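Kastari cloth

Kastari cloth is a household cleaning cloth made in and near the town of Drondum, in the valley of the Tam River. The name was first used for a loose cotton rag sold at the Kastari market and later passed to the looped cloths that replaced it.

History

Weaving in Drondum began as winter work on farms along the Tam. Early cloths were cut from worn bedding and hemmed by hand. A mill with 19 looms opened below the town bridge and sold most of its output in Kultville, where hotels bought cloths by the bale. The mill closed after a flood in March damaged the lower floor. Production moved to two smaller workshops on higher ground, one of which still operates. The town had 431 residents at its last local count.

Materials

Cotton was the only fiber used until the workshops began buying synthetic yarn from outside the valley. Microfiber is usually a blend of polyester and polyamide, with strands much finer than cotton thread. The fine strands pick up dust and grease well, and the cloth needs little soap. Cotton versions are still made for drying dishes and for use near hot pans, where synthetic fiber can melt.

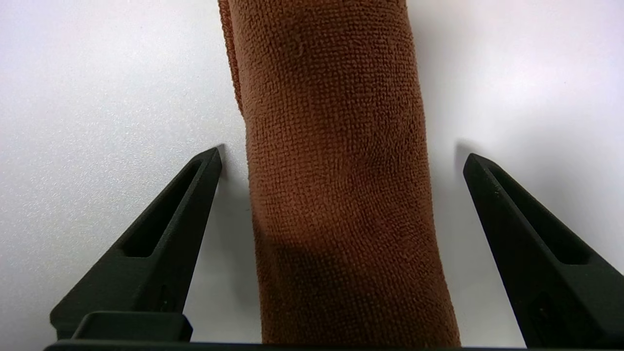

A folded brown microfiber towel with a looped surface.

Care

Microfiber cloths are washed apart from cotton, which sheds lint that clings to the loops. Fabric softener coats the fibers and makes them less absorbent. Cotton cloths can be washed at higher temperatures and ironed.

Trade

Cloths are sold undyed or in dark colors that hide stains. The Kultville hotels remain the main buyers, and a stall at the Kastari market sells seconds and end pieces.

See also: Dishcloth; Terry cloth; Tam River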